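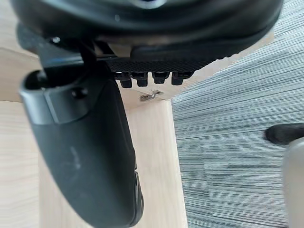 4月 Bustari室 収集ノート(扉・引き出し課題)

前回の続き。棚の扉を開ける課題のデモを200エピソードまで揃えるのが今月の目標で、昨日までの分を数え直したところ、使える状態のものは思っていたより少ない。Lendardの一覧では全部「完了」になっているが、完了というのは操作者が停止ボタンを押したという意味でしかないので、中身を開いて確認する作業を午前に入れた。操作は主に廣瀬さん、収録側の設定は自分、学習はンジオカさん(Lema)。

■ 起動時の確認

アームはLadiaの右側のみ使用。左は電源を入れず、収納姿勢のまま。原点復帰は正常。グリッパの開閉を全ストロークで繰り返し、指令値と実測値の差を記録した。閉じ切る直前に実測が指令から遅れる傾向は先週と変わらず。遅れの大きさも同程度なので、今日の収録はこのまま進める。指の根元のねじは目視と手回しで確認、緩みなし。

手首カメラの露出は固定、ホワイトバランスも固定。ここは以前、自動のままで一日分収録してしまい、指が画面の大部分を占めた瞬間に背景が明るく振れるデータが大量に混ざった。起動スクリプトに固定値を書いてあるが、カメラを挿し直すと設定が戻ることがある。挿し直したら必ず設定値を読み出してログに残すこと。書き込みが成功したという返り値は当てにしない。読み出した値だけを信用する。

カメラの取り付けは前回から触っていない。基準姿勢で撮った静止画を前回のものに重ね、指の輪郭のずれを見た。輪郭は一致。カーペットの筋模様は細かすぎて位置合わせの手がかりにならない(特徴点は大量に出るが、対応がほとんど外れる)。重ね合わせは指と取付部の縁だけを使い、背景はマスクする。このマスクはLendardの設定フォルダに置いた。

■ 時刻のずれ

午前の大半はこれに使った。

先週収録した分をンジオカさんがLemaに通したところ、学習損失は下がるのに、実機で指が取っ手の手前で閉じ始める。取っ手までの距離の見積もりが悪いのか、閉じるタイミングが早いのか、動画を見ただけでは区別がつかなかった。そこで映像と関節角の時刻を突き合わせた。

方法は単純で、アームを固定した状態でグリッパだけを急に閉じ、映像上で指が動き始めるフレームと、エンコーダの値が動き始めるサンプルを比べる。これを条件を変えて繰り返す。結果、映像側の時刻が関節側に対して35ミリ秒遅れていた。ばらつきは小さく、ほぼ一定のオフセットとみてよい。

原因は、Lendardが映像に付けている時刻が撮影時刻ではなく、フレームを受け取って展開し終えた時刻だったこと。関節側はコントローラが読み取った時刻をそのまま使っている。片方は入口、片方は出口の時刻を並べていたことになる。仕様書には「取得時刻」としか書いておらず、どちらとも読める。仕様書の該当箇所に注記を入れた。

対処として二案を考えた。

案A:収録済みの映像時刻から一律に35ミリ秒を引く。
案B:カメラのドライバが持っている撮影時刻を取り出して、今後はそれを記録する。

今後の収録は案B、収録済みの分は案Aで補正する。案Aだけで済ませる手もあるが、展開時間は解像度とCPU負荷で変わる。解像度を変えた途端に補正値が合わなくなり、しかも誰も気づかないという形になる。補正した分にはメタデータに補正値を入れ、元の時刻も別フィールドに残した。上書きはしない。

ドライバの撮影時刻はカメラ側の時計で刻まれているため、ホスト時計との対応付けが別に必要。起動時に対応を取り、収録中も一定間隔で取り直す。今日のところはずれの蓄積は見えていないが、連続で長く回したときのデータがまだない。昼休みに回しっぱなしにして、ログだけ取っておいた。解析は未着手。

なお、閉じ始めが早い現象がこのオフセットだけで説明できるかどうかは分からない。映像が遅れているなら、モデルは古い画像を見ながら先の動作を出すよう学習するはずで、向きとしては合う。ただし実機の推論時にも同じ経路で映像を受け取っているので、学習と推論で遅れが揃っていれば影響は相殺されるはずでもある。推論側は展開の処理が別実装で、遅れは未測定。ここを測らないと話が進まない。ンジオカさんに依頼済み。

■ 収録手順の変更点

これまでの手順書では、開始姿勢は「棚の前の適当な位置」となっていた。操作者ごとに解釈が違い、廣瀬さんは棚から離して始め、自分は近くから始めていた。どちらかが間違っているわけではないが、操作者と開始位置が結びついてしまうと、モデルが開始位置を見て動きの癖を切り替えることになりかねない。今日から開始姿勢はスクリプトで乱数により決め、アームがそこへ移動してから操作者に制御を渡す。

開始姿勢の範囲は、手首の高さ、左右、棚面に対する角度の組で指定する。範囲の端では指が木の天板の角に近づきすぎることがあり、そのままでは移動中に当たる。衝突判定用の箱を棚の周囲に置き、箱に入る姿勢は引き直すようにした。箱は実寸より大きめに取ってある。小さくすると角の近くから始まるデモが増えて望ましいのだが、棚の位置そのものが日によって少し動くので、今はこの余裕を削れない。棚の位置決めは床に印を付ける案が出ているが、カーペットなのでテープがすぐ浮く。

操作の開始は、制御を渡した後に操作者がペダルを踏んだ時点とする。従来は制御を渡した瞬間から記録していたため、先頭に何も動かない区間が付き、その長さが操作者の気分で変わっていた。静止区間が長いエピソードが多いと、モデルが動き出さなくなる。先週の実機試験で一度これが出ている。先頭の静止区間は変換時に切り落とすこともできるが、途中でためらって止まった区間との区別が難しいので、収録時に分けておく。

途中の静止については、切らない。取っ手の前で一度止まって位置を直すのは正しい動作の一部であり、これを消すと接近から把持までがつながって見えてしまう。どの長さから「ためらい」ではなく「中断」とみなすかは決めていない。今日の分は操作者が口頭で中断と言ったものにだけ印を付けた。

終了条件は、扉が所定の角度まで開き、指が取っ手から離れ、手首が棚から引いた状態。引く動作まで含める。以前は開いた時点で止めていて、実機では扉を開けた後に指が取っ手に掛かったまま動かなくなった。手順書の図は古いままなので差し替えること(自分)。

■ 課題の種類

課題は2種類に絞った。扉を引いて開けるものと、引き出しを引くもの。閉める動作は別課題として後に回す。開けると閉めるを同じ指示文の下に混ぜると、扉が半開きの画像に対して逆向きの動作が両方正解になる。言語指示で分けるのが筋だが、指示文の書き方がまだ揃っていない。

指示文は廣瀬さんが一覧を作ってくれた。言い換えを増やす方針だが、「開けて」「開いて」「手前に引いて」程度の差では、埋め込みで見るとほとんど重なる。対象の指し方のほうを変えたほうが効くという意見で一致した。「右の扉」「蝶番と反対側の取っ手」「上の段」など。左右は操作者から見た向きで統一する。ロボットから見た向きと一致しない配置が一部あるため、混同しないよう収録画面に矢印を出すことにした。

■ 午後の収録

午後は廣瀬さんが操作、自分は収録画面とログの監視。室内照明は全灯、窓のブラインドは下ろした。照明を変えた条件は時刻の件が片付いてから取る。変える要因は一度に一つまで。

開始直後、ペダルの信号が二重に入る問題が出た。踏み込みと離しの両方を開始として拾っていた。立ち上がりだけを見るように修正し、以降は正常。修正前のエピソードは先頭が二つに割れているので廃棄。

手首カメラでは、指が取っ手にかぶさる瞬間に取っ手がほぼ隠れる。操作者は外部の固定カメラも見ているので把持できるが、モデルに渡すのは手首と固定の両方か、手首だけか、まだ決めていない。手首だけで学習した版は、隠れた後の動作が直前の数フレームに強く依存する。履歴の長さを伸ばす実験がLema側の予定に入っている。収録としては両方残しておけば後で選べるので、容量は食うが両方記録する。

固定カメラの一つがUSBの帯域不足でフレームを落としていた。ログに警告は出ていたが、画面の端で流れて見落とした。落ちたフレームの数が閾値を超えたら収録を止め、音を鳴らすように変更。音は小さめ。最初の設定では大きすぎて、操作者が驚いて手が動き、その動きが次のエピソードに入った。

扉の戻りについて。途中まで開けて力を抜くと少し戻る角度がある。廣瀬さんはこの手前で速度を落とし、越えてから引き切る操作をする。自分は一気に引く。どちらでも開く。軌道の分布としては二つの山になるので、平均を取るような学習方法では中間の速度が出て、ちょうど戻るところで力が抜ける可能性がある。今のLemaの構成なら複数の山を扱えるはずだが、確認はしていない。操作者の名前は匿名の識別子にしてメタデータに入っているので、後から分けて評価できる。

把持力の上限は前回より下げた。取っ手に対して指が滑る例が増えたが、滑ってつかみ直すデモも必要なのでこのまま。つかみ直しが入ったエピソードには手動で印を付けている。自動検出は、グリッパの開き指令が把持区間の中にあるかどうかで判定できそう。手動の印と照合してから切り替える。

■ 見直しと廃棄

夕方、今日の分と先週の分をまとめて見直した。廃棄は28エピソード。理由の内訳は以下のとおり(重複あり、件数は一覧表のほうに記載)。

・先頭の分割(ペダルの二重入力)
・固定カメラのフレーム落ち
・終了条件を満たさずに停止
・操作者の手や体が固定カメラに入り、取っ手を隠している
・扉が最初から開いている

最後の項目は、前のエピソードの後に扉を戻し忘れたもの。画像だけを見ると成功例に見えるため、自動の成功判定は通ってしまっていた。成功判定を終了時の角度だけで行っているのが原因で、開始時の角度も条件に入れる。角度は扉に貼ったマーカーから取っているが、マーカーが手首カメラに写ると学習側で手がかりに使われるおそれがある。マーカーは固定カメラからだけ見える面に貼り直した。貼り直した後の分と前の分は、収録区分を分けてある。

廃棄と書いたが、消去はしない。除外フラグを立て、理由を文字で書く。失敗例を使った学習を後で試すかもしれず、その場合に理由の分類が要る。理由欄が空のまま除外されているものが先週分にあり、誰がなぜ外したのか追えなかった。空欄では保存できないようにLendardの画面を直した。

終了条件を満たさないもののうち、手首を引く途中で止まっているだけのエピソードは、扉課題としては使えるという意見もある。今回は外した。引く動作の比率が下がると、前述の引っ掛かりがまた出る。

■ 学習側への受け渡し

変換はLemaの形式で、映像は元の解像度のまま渡し、縮小は学習時に行う。行動の表現は手先の相対姿勢とグリッパ開度。絶対姿勢で持つと、棚の位置が日ごとに動くことの影響をそのまま受ける。相対姿勢の基準を毎ステップの現在姿勢とするか、予測区間の先頭とするかで、ンジオカさんの実装と自分の変換が食い違っていた。先頭基準に統一。変換スクリプトの版番号を上げた。旧版で変換したものは読み込み時にエラーで止まる。

グリッパ開度は指令値を行動、実測値を観測に入れる。旧データの一部で行動側に実測値が入っていた。把持中は実測が取っ手の太さで止まるので、これを行動として学習すると、取っ手に触れた幅で指令が止まり、力が出ない。接近は正しいのに引くと抜ける、という先週の現象はこちらが主因の可能性がある。時刻の件と同時に直してしまうと切り分けられないため、学習は次の順で回してもらう。

まず時刻補正なし・開度修正なしの基準。次に開度のみ修正。その次に時刻のみ補正。最後に両方。乱数の種と学習ステップ数は揃える。データは見直し後の同じ集合を使い、今日追加した分は入れない。実機評価は開始姿勢の一覧をファイルで固定し、四つの版を交互に走らせる。版ごとにまとめて走らせると、棚のずれやグリッパの温度の影響が特定の版に偏る。

評価する人には版の名前を伏せる。成功の判定を途中で人が補うことがあり、どの版か知っていると判定が甘くなる。

■ 残件

・推論側の映像遅れの測定(ンジオカ)
・昼に取った時計ずれログの解析
・手順書の終了条件の図を差し替え
・棚の位置決め。床の印に代わる方法を検討
・つかみ直しの自動検出と手動の印の照合
・収録画面の左右矢印の実装確認(廣瀬)
・グリッパの閉じ切り直前の遅れ。傾向が変わっていないことしか見ておらず、原因は不明のまま

18時、アームを収納姿勢に戻し電源断。収録ディスクの複製は実行中のまま退室。照合は翌朝に行う。

コメント

廣瀬
ペダルの件、修正後でも踏み込みが浅いと開始が入らないことがありました。画面に「記録中」が出るのを見てから動かしていますが、ときどき待つ時間ができます。待っている間の微小な動きは記録されていない、という理解で合っていますか。

返信(筆者)
合っています。記録はペダルの信号が入った後からです。浅い踏み込みはペダル側の接点の問題だと思うので、予備と交換して様子を見ます。

Mutua Nzioka
推論側を測りました。映像の遅れは収録側より短いです。数値は測定条件と一緒に別ファイルに置きます。相殺はされていないので、時刻補正ありの版を評価から外さないでください。それと、開度のみ修正の版は学習を始めています。

廣瀬
指示文の「蝶番と反対側の取っ手」ですが、引き出しには使えないので課題ごとに一覧を分けました。古い一覧も残してあります。

返信(筆者)
了解。古い一覧で収録した分は指示文の版がメタデータに入っているので、そのままで構いません。

通りすがりの隣室
映像時刻の件、うちの収録でも同じ症状がありました。ドライバの撮影時刻が露光の開始なのか終了なのかも確認したほうがよいと思います。露光時間を長くしている場合は差が出ます。

返信(筆者)
ありがとうございます。未確認でした。残件に追加します。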